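Flu shots move to the Marsden library this winter

I stopped by the county health office this morning, 28 May 2025, expecting a quick chat about parking, and came away with a whole new plan for flu season. Starting in December, the free walk-in clinic is leaving the old Nallow Street site and setting up at the Marsden library, with room for up to 600 people a day.

Gearóid Horgan, the county's health director, told me the old place had simply gotten too small. Last season the clinic gave 2,551 shots there, and I remember the line (I was in it, in the rain, for 43 minutes!). 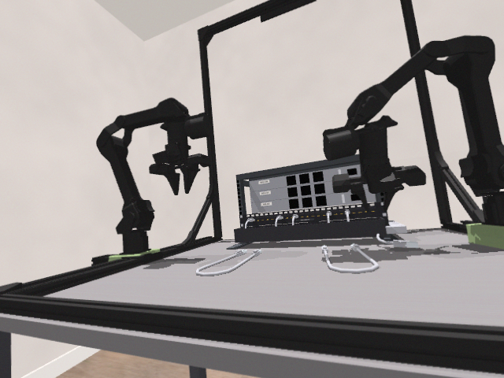

Do you need an appointment at the new clinic? Walk-ins are welcome all day, though anyone who wants a set time can book one by phone starting in the fall.

The library is also on the Nendine bus route, and that was the big ask from folks on the east side. Johanna Fankhauser, who runs the nursing team, says they'll keep the first hour for people over 65 and anyone with a weak immune system - I'm told they pushed hard for that one.

Not everybody's thrilled. Council member Jianhua Shao wants a second site in Wallo, where 195 people signed a letter saying the trip is too long without a car. Horgan said he's looking at a mobile van but wouldn't promise me anything. The council takes up the van money at its next meeting.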